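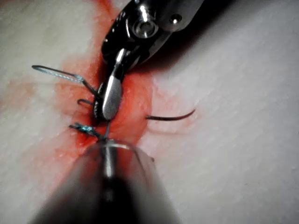 Mareo, the flower delivery app, now says its bouquets are "arranged by your neighborhood florist." I live in Wenach. My neighborhood florist closed in September. So who is arranging them?

I looked up the Wenach page. It lists a "partner studio" with no street address and a phone number that goes straight to Mareo's own support line.

The page also has 283 reviews. A lot of them praise the peonies. Try getting peonies here in November and tell me what you paid. 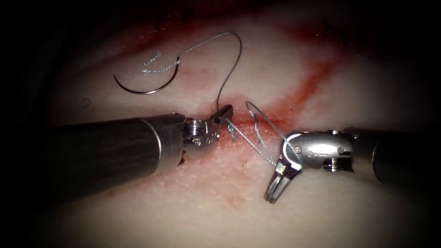 Two robot arms and braided suture thread.

Anyway, I ordered the $61 arrangement for my aunt. It came in a flat box, stems in a plastic sleeve, with a card telling her to trim them and find a vase. She's 80. Arranged by whom, again?

The sleeve had a Foko sticker on it. Foko is a wholesaler, and I have nothing against them, the roses were decent. But a wholesaler four hours away is not my neighborhood.

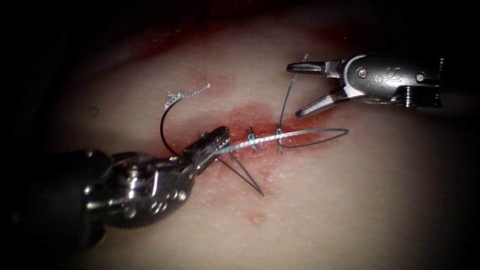
Incision partly closed, needle driver at lower left.

Someone replied that real florists join these apps and get good work out of it. Maybe. The one I used to buy from told me the app kept $38 of an order like mine – and she still had to cover the flowers, the vase and the driver out of what was left.

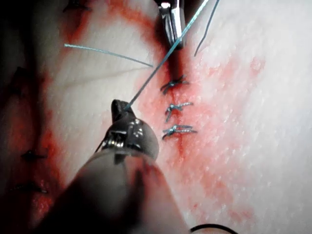

I wrote to Mareo and asked for the name of the Wenach studio. The answer thanked me for loving local flowers and gave me a discount code.

I'm not using the code. If you know a shop near here that still picks up its own phone, reply with the name and I'll call them tomorrow.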